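Part-Time Housekeeper Wanted, Guest Cottages at Lonthorpe
November 2019
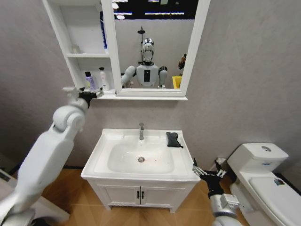 One of our present housekeepers, when we asked what we ought to put in this ad, said to tell people plainly that the mornings go fast, that the cottages are a pleasure to work in, and that she has never once been hurried out of her lunch.

So there you have it from someone who knows! We are a small family business looking after guest cottages between Lonthorpe and Gurow, and we would dearly like 2 more people to join us over the winter and stay on through June, when things get lively (and longer, if we all get along).

The work is changing beds, cleaning kitchens and bathrooms, and leaving each place the way you would like to find it yourself after a long drive. Experience is nice to have, but we are happy to teach anybody who is careful and doesn't mind stairs. You will need your own way of getting here, as the bus from Ralbridge doesn't run early enough.

Pay is $305 a week for five mornings, with a $400 bonus at the end of June. Supplies and aprons are provided, and there is always coffee on.

To apply, please write us a few lines about yourself and drop them at the Nair Road office, or stop in any morning before noon. References are welcome but can wait until we have met.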